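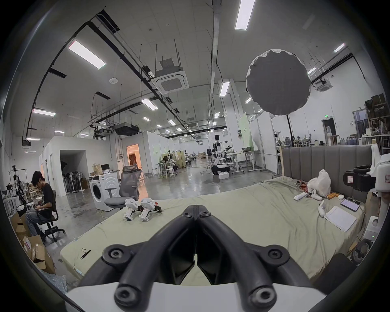 Falari Receives Stage One Approval for Whitlock Tract in Eltton

The Eltton planning board has approved the stage one site plan for the Whitlock tract, clearing Falari to begin foundation work on 104 single-family homes in September. The full tract is zoned for 196 homes. The remaining lots depend on a second sewer connection and will be reviewed under a separate application.

The approval follows two rounds of revisions to the drainage plan. The first submission routed stormwater from the northern lots to an existing ditch along the county road. The town engineer returned it on the grounds that the culvert under the road was undersized. The revised plan moves the outfall to a detention basin at the low end of the tract and adds a lined swale behind the lots on the east side. The culvert will be left as it is.

Stage one homes will be one- and two-story, wood-framed, with three floor plans. Lots on the flatter western part of the site will have slab foundations. The geotechnical report sets the allowable soil bearing pressure there at 2,000 pounds per square foot, and the slabs are designed to that value with thickened edges and a continuous vapor barrier. Concrete for the slabs and footings is specified at 4,000 psi. Test cylinders will be taken from each pour and the results filed with the building department before framing inspections are scheduled.

"The western lots are simple. The grade is even and the borings agree with each other," said Hayley Penrose, project engineer for Falari. "Most of the design time went into the slope." 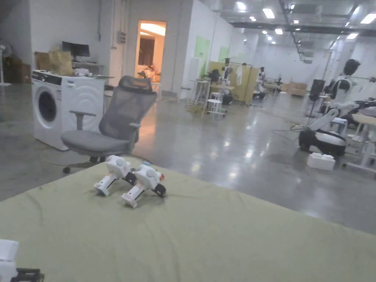

Homes on the slope will stand on paired concrete piers tied together with grade beams. Each pair is stepped to follow the ground, with the downhill pier set lower and slightly forward of the one behind it. The small white legs on the green cloth have much the same stance, side by side and a little splayed, with one foot ahead of the other and lower down. Diagonal steel bracing between the piers carries lateral load to the grade beams, and the floor framing is bolted to a treated sill at the top. Crawl spaces will be enclosed with vented panels and must keep the minimum clearance required for access to plumbing.

Porkis will supply the precast pier caps and bracing hardware. The caps are cast with the anchor bolts in place, which removes a field drilling step but leaves less room for layout error. Falari has told the building department that it will survey each pier location before the pour and again after the forms are stripped. Piers outside tolerance will be rebuilt.

Road construction is to be finished to base course before the first occupancy permit is issued. The final asphalt lift will wait until heavy truck traffic on the stage one lots has ended. Water service will come from the existing main on the west side, with a looped line through the tract so that hydrants can be fed from two directions. Fire flow tests are required before any framing lumber is delivered.

Conditions attached to the approval include a stabilized construction entrance, silt fence along the full length of the swale, and a limit on working hours of 7 a.m. to 6 p.m. Blasting is not permitted. If rock is found above footing depth, it must be removed by hydraulic hammer, and neighboring owners must be given written notice first.

Amparo Paucar, who reviewed the plan for the town, said the second stage cannot go to the board until the sewer capacity study is complete. The study covers the pump station and the force main serving the north side of Eltton. Falari is paying for it as a condition of the original zoning change.

Copies of the approved site plan, drainage calculations and geotechnical report are available at the Eltton building department counter during office hours.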